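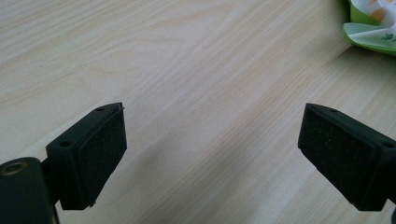

Thevar
Lab instructor, Automation Workshop, Dretby Technical College

Handout 2: Looking after the finger pads

Okay, pads! I get more questions on these than on everything else in the Nimivley hand gripper put together, so let's go slowly. Open the fingers all the way before you touch anything. Each one has a black foam pad on its inner face, and the two should face each other squarely — if one leans, fix that first.

Brush the foam with a dry brush (no alcohol, please, it eats the glue). Then run a fingertip over the pad. Any screw tip you can feel standing proud gets backed out and reseated, by hand, gently. The housings are plastic and I've stripped enough holes for all of us.

New pads are in the drawer marked 1148. Always swap both, even when only one looks tired. Press for two minutes, then leave them alone until after lunch.

Write the change in the Fanemus log before you close the fingers again. Bring your log page in June for the practical.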